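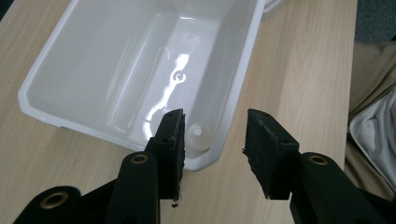 White plastic tub with a small bottle inside, on a wooden tabletop

Site Check – Vekell Notes (self-hosted blog)
Checklist with comments
Date of check: May 12, 2024
Last full check: November

The list is the one I have used since the move to the Somach server. Each line is marked OK, FIXED, OPEN or N/A. Comments are for my own use, but a few readers who run small blogs have asked to see them, so they go up with the rest.

1. Accounts and logins

Admin password changed since last check – OK
Two-step login turned on for every account that can publish – FIXED
The guest author account still had password-only login. Turned on two-step and signed the account out everywhere.

Old accounts removed – FIXED
There were 2 accounts left over from the theme trial. Both had editor rights. Deleted, with their drafts moved to the main account.

Recovery codes printed and readable – OK
Recovery email address still works – OK
Sent a test message. It went to the spam folder, so I added the sender to the safe list.

2. Software

Core software on current release – OK
Theme on current release – OK
Theme is Li, child theme for my own changes. Compared the child theme files with the parent after the update. The footer template had changed upstream and mine was out of date. Copied the new version over and put the license line back in.

Plugins on current release – FIXED
Three were behind. Updated one at a time, loading the front page and one long post after each.

Unused plugins deleted – FIXED
The old slideshow plugin was turned off but its files were still on the server. Deleted the files and its database table.

Plugins with no update in two years – OPEN
The footnote plugin is in this group. It works and I have 377 posts that use it. Need to find a replacement that reads the same shortcodes. Until then I check the plugin page for security notices once a month.

3. Backups

Nightly backup ran every night – OPEN
The log shows two missed nights in a row. The disk quota at Somach was full. Cleared the old image cache and the next run went through. The failure did not send a warning email. Mail settings in the backup script need another look.

Copy kept away from the host – OK
Test restore done – OK
Restored to the laptop. Took 22 minutes. Front page, archive, search and one comment thread all loaded. Two images in the sidebar pointed to the live site instead of the local copy, same as last time.

Backup file is encrypted – OK

4. Comments and forms

Comment queue cleared – FIXED
2073 comments in the spam folder. Skimmed the newest pages, found a real one from a reader with a long link in it, approved it, emptied the folder.

Contact form delivers mail – OK
Contact form has rate limit – OK
Upload field turned off on all forms – OK

Comments close on old posts – N/A
I leave them open. People still answer each other on the font rendering post and I would like that to go on. Moderation is on for anyone who has not commented before.

5. Certificates and domain

Certificate renews by itself – OK
Domain set to auto-renew, card on file is valid – FIXED
The card expires before the renewal date. New card entered.

Registrar lock on – OK
Old address redirects to new one – OK
Checked the home page, the feed and five posts. Feed readers that still use the old address get the redirect and follow it.

6. Statistics and logs

Zumitz counter loads on all page types – FIXED
It was missing from the tag pages. The script was in the wrong template, so visits to those pages have not been counted. Numbers before and after this date should not be compared for tags.

IP addresses shortened in logs – OK
Logs older than the limit deleted – OK
Login attempts reviewed – OK
Mostly guesses at the name "admin", which does not exist on this site. The lockout rule stopped each one after a few tries.

Privacy page matches what is collected – OPEN
The page still mentions the newsletter service I dropped. Needs a rewrite of the second paragraph – the rest can stay.

Carried over to next check
Footnote plugin replacement
Warning email from backup script
Privacy page, second paragraph
Sidebar image links in the restored copy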